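Checked tablecloth on a small table — keep or ditch?
Home & Table board > Everyday Dining

flanov_59
So pleased with this I had to post! I've swapped the plain cover on our little table for a red-and-white checked cloth and it cheers up the whole room. We've got pale, shiny flooring and a lot of the furniture is black, white or grey, so it really needed something.
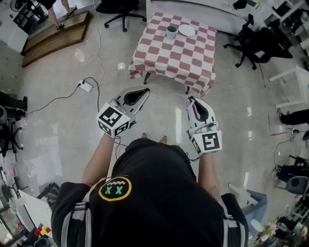

I'm keeping the crockery simple, one teal cup and a white plate, and I love the teal against the red. My question is the length. Do you let the edges hang right down or take them up? I can sew a hem (badly).

pirnell
Oh, lovely! Leave it long. A short cloth on a small table always looks like a hankie to me. Teal and red is a cracking pair too.

Nair4
Going to disagree — I'd take it up. I've got long legs and a long cloth ends up in my lap every single time I sit down. Lost a full mug of tea that way in September.

pirnell
Clips, Nair4! Little metal ones, a pound or so at the market.

Nair4
Tried them. They ping off. Hem it, Flanov, even a wonky one is fine on checks because you just follow the line.

zunedine
Is it cotton? If so wash it BEFORE you cut anything. Mine was 100 per cent cotton and shrank so much I didn't need the hem after all. Also I'd move the power strip further from the table, a trailing cloth and cables is asking for it.

flanov_59
Good shout on both, thank you! It's cotton, so it's going in at 40 tonight and I'll measure it again once it's dry. Still leaning towards long — sorry Nair4!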